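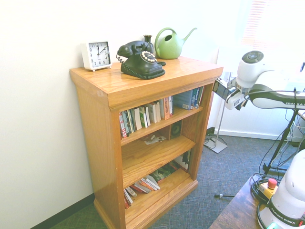 Figure 1. Bookcase with clock, telephone and watering can.

Getting to Gronville Without a Car: My Travel Project Report
July 12, 2019

For my summer project I wanted to find out if a person with no car and not much money could have a decent long weekend in Gronville, and then write it up so the next person has an easier time than I did. I picked Gronville mostly because my whole class was doing beach towns and I was sick of hearing about beaches!

The planning part

I started with the two guidebooks in the school library, and both of them assume you're driving. One gives the bus a single line. So I went to the Huvano website (they run the coach line up the valley) and found out there are 4 coaches a day in summer, but the last one up leaves way earlier than you'd think, right after lunch. If you're coming off a morning train at Doucette you have 40 minutes to change, and the coach stop is on the far side of the station, past the parking lot. I missed the sign the first time and walked all the way around the building with my backpack on. Go out the back doors, not the front ones.

Tickets were $9 each way if I bought them ahead. I paid on my phone and showed the driver the screen. The woman in front of me had a printed one and that was fine too.

What I packed

Too much, as usual. I brought two pairs of jeans and wore one. What I really needed was a rain jacket (it's up in the hills and it rains most afternoons), a refillable water bottle, and some cash in small bills, because the bakery and the museum don't take cards. My charger stayed home on my desk, so I had to buy another one at the drugstore for more than my coach ticket, which still annoys me.

Where I stayed

The Narkamow is a hostel up the hill from the square. I got a bunk for $34 a night with sheets but no towel. The kitchen is small and everybody wants it at the same time, so I ate early. It was quiet at night and the front desk had a paper map that was way better than anything I'd found online, with the footpaths marked and everything. Ask for it, they keep them behind the counter.

Getting around

I walked everywhere. The town is small but steep, and the old mill is a good climb from the square. There's a shuttle to the lake, but it doesn't start until August, and the website doesn't mention that anywhere I could find. I stood at that stop for quite a while before a guy walking his dog told me.

What I'd change

I'd go up on the first coach so I had the whole first day, and I'd write down the return times on paper, since my phone had no signal at the stop. I'd also like to have asked more travelers what they thought. I only talked to people at the hostel, and they were all there to hike, so my notes lean that way. If I get to do a second part I want to try it in the fall and compare prices.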